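Guest Linen Standards: Thirds or Halves for Hand Towels?
14 replies
238 views

jollmont_ops
The Jollmont guest house is revising its written standard for hand towels and washcloths. The present standard requires a fold in thirds lengthwise, followed by a single fold across. It was adopted when all guest rooms had open shelves. The rooms on the upper floor now have narrow drawers, and the thirds fold leaves a stack too tall for the drawer to close. We are considering a change to a half fold for the entire property. Comments from other establishments are requested before the standard is reissued in May.

linen_desk_70
Our property changed from thirds to halves and later changed back. The half fold is faster, and new staff learn it without difficulty. However, it leaves both long edges of the towel exposed on one side, and any fraying or uneven hem is then visible to the guest. The thirds fold places one edge inside. If your inventory is new, this may not matter. If it has been through many washes, it will.

Zarkilar Housekeeping
We must respectfully disagree with the previous post. A frayed hem should be removed from service at sorting. A fold should not be selected in order to conceal it. Zarkilar uses the half fold in all rooms and inspects hems before folding. Our inventory stands at 3657 pieces, and the inspection step has not required additional hours.
Shares: 2

linen_desk_70
I did not recommend concealment. I stated that the edge is visible, and it is. Inspection at sorting will miss a certain number of pieces, particularly in dark colors, where loose threads are difficult to see until the towel is laid flat.

yorath_inn
Yorath has a third arrangement that may be of interest. Hand towels are folded lengthwise into a long strip and then rolled from one end. Rolls stand upright in the drawer, and a guest can remove one without disturbing the others. The disadvantage is that a roll opens if it is handled twice, and bath towels are too thick for it. We use it for hand towels and washcloths only.

jollmont_ops
Thank you. Would Yorath advise whether the rolls are secured with a band or left as they are? A band would be an added purchase for us, and the bands would have to be collected at each room change.

yorath_inn
They are left as they are. We tried paper bands for one season and stopped. The rolls hold well enough if the last few inches are tucked under and the seam faces the back of the drawer -- the weight of the adjoining rolls does the rest.

Jirkano Laundry Services
Jirkano launders for a number of small inns and would add one point concerning fabric. A soft cloth with a raised surface does not keep a sharp crease. It will round at the fold whichever method is used, and a tall stack of such cloths will lean. Flat-woven cotton behaves differently. Any written standard should name the fabric to which it applies. The four pictures attached show blue cloth and a white tabletop.
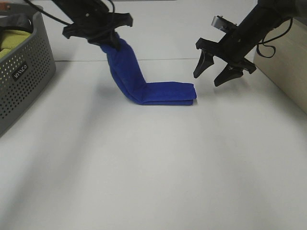
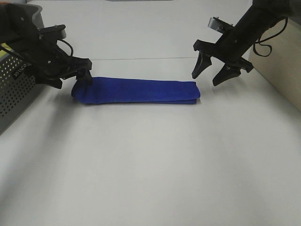

Lengthwise strip, second picture.

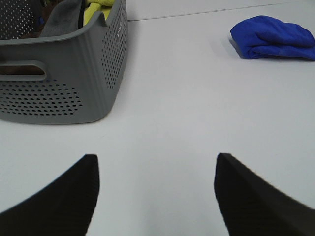
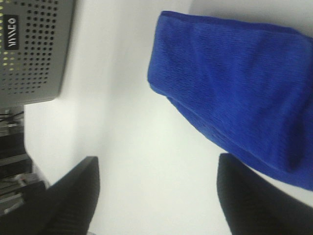 We would also recommend that towels be fully cool before they are folded. Cloth that is folded warm from the dryer and stacked at once will set with wrinkles across the face, and these do not fall out in the drawer. Our practice is to spread the load on a table and begin folding with the pieces that came out first.

Zarkilar Housekeeping
On cooling, we agree. On naming the fabric, we have reservations. A standard that differs by fabric means two procedures on one cart, and part-time staff will confuse them. One fold applied throughout is easier to train and easier to check.

Jirkano Laundry Services
That is a reasonable position for a property with a single supplier. Many of our clients have mixed inventory, and for them a single fold produces shelves that do not match.
Shares: 2

linen_desk_70
May I ask the original poster for the inside height of the drawers? If the difference is small, a thinner stack of thirds may be sufficient, and no change to the standard would be needed.

jollmont_ops
I will have the drawers measured and will post the figure when I have it. The current stack is four towels. Reducing it to three had not been considered -- the number was set for the shelves and carried over. I will also ask the upper floor to try the Yorath roll in one room for washcloths only. The thirds fold will remain in effect for bath towels in either case.

yorath_inn
Please note that washcloths should be folded in half before rolling. A single layer makes a roll too thin to stand.
Comments: 14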